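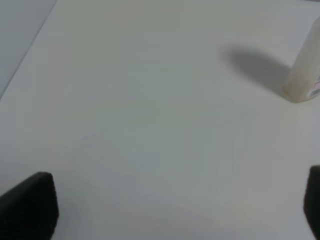
A matte white tabletop.

The Long White Winter of the American Interior

Opinion
Mar 29, 2025

My dentist repainted last December. The old waiting room was the green of canned peas, with a border of ducks, and I had spent 22 years of my life hating those ducks. Now the walls are white, the chairs are white, and the front desk is white and glows a little from underneath. I sat in it for half an hour and missed the ducks so badly I read a pamphlet on gums.

I bring this up as someone who had been asking for white. I have said the words "clean" and "bright" to contractors. I have torn pages out of magazines. Like most people my age I grew up in a house with a brown refrigerator, orange countertops and a carpet you could lose a hamster in, and I swore that when I had a place of my own it would look like the inside of an egg. I got the place, and I got the egg. What follows is a complaint about getting what I wanted, and I understand if you'd like to stop here and read the sports.

The white at the top of the wall chart

The trouble starts at the paint counter. At Farahani Hardware in Tanow, where I buy everything I later have to return, the Cumau paint display has 60 whites. They take up the whole left side of the rack and have started on the right, pushing the yellows down to knee level, where only toddlers and the truly committed will find them. Red is down to a couple of strips. I asked about orange and was told they could order it in, in the tone my pharmacist uses for embarrassing ointments.

The whites have names, and the names are doing all the work. One is a kind of snow, one is a kind of bread, a good many are linen. I picked Murnurley White, which sounds like a village with one pub and a drowned church. I took home sample cards and taped them up in the dining room and lived with them for a week like a person waiting on test results. In the morning Murnurley was faintly pink. By supper it was the color of skim milk. At night, under the bulb I had bought to match it, it looked like the wall had heard some bad news.

I had it put on anyway. The bill for the dining room and the hall came to $800, which struck me as steep for something that looked, when the painters had gone, very much like primer. A neighbor came over to admire it and asked when they were starting.

The standard defense of white is that it is neutral. You hear this from everyone who sells it. White goes with everything, it doesn't compete, it lets your things be the stars. I would like to put in a word for my things, which never asked to be stars. My toaster was perfectly happy as a member of the chorus. Against a white wall, on a white counter, it looks like evidence. So does a banana. So, I am sorry to say, does my brother-in-law's jacket, and he has started hanging it in his car.

White doesn't strike me as neutral at all. It is the bossiest color there is. A brown table will accept a newspaper, a mug, a half-done tax return and a cat, and by the end of the day it looks like a place where people live. Try the same on a white one and every item seems to be waiting for somebody to come and take it away. You find yourself being the somebody. I now spend part of each evening carrying small objects from one room to another for no reason but that they showed.

And white isn't even white, once you have to live beside it. Anyone who has tried to match a piece of trim to an old door knows this. It goes gray where the light thins out and creamy where it doesn't, and it takes on whatever the weather is doing outside. A color that changes its mind all day is a fine thing in a sunset. In a baseboard it wears on you.

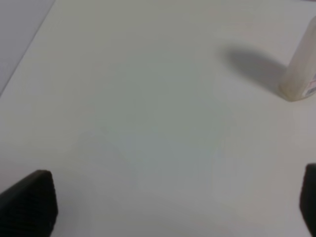 Who is all this for?

The real estate people will tell you it's for the buyer. This is the mysterious figure for whom we have all been decorating since the turn of the century. The buyer can't see past a blue bathroom. The buyer walks into a dining room with wallpaper and becomes faint. So we paint over the wallpaper, to be safe, and then we live for a decade or two in a house arranged for the comfort of a stranger with no imagination, who, when the day comes, will walk in and say it could use some color.

I'm not selling. I have no plans to sell. Even so, when I stood in Farahani's holding a card of a very decent mustard, a voice in my head said "resale," and I put it back. I did not install that voice and I'd like to know who did.

Some of it is fear of being wrong, I suppose. Nobody gets laughed at for white. My parents' orange countertops are a family joke now, but it seems to me they had one advantage over mine, in that two adults once stood in a showroom, looked at orange, and said yes, that one, we'd like to fry eggs next to that. They were mistaken, and they were happy about it until the late eighties. I have never felt that strongly about a surface.

I'll grant the other side what it's owed. White does make a small room look bigger. It shows you where the ant is. In a hospital I want as much of it as they've got, and I don't want to hear about anyone's mustard. If you come home from a loud job with 3 children in the back seat, a plain wall may be the only thing all day that isn't asking you a question, and I wouldn't take it from you.

But the coffee shop is white now too, and the bank, and the place that does my tires. The library in Tanow used to have a reading room the color of a baked potato, and it was the best room in town to fall asleep in. They "refreshed" it. I go in and sit up straight, like I'm about to be interviewed.

So I went back to Farahani's last week and got down on my knees by the yellows. I bought one quart, enough for the inside of the pantry, where the buyer can't see it with the door shut. The first coat looks terrible. I've been going in there to stand with the canned tomatoes more often than I need to, and the second coat goes on as soon as I can find where I put the brush.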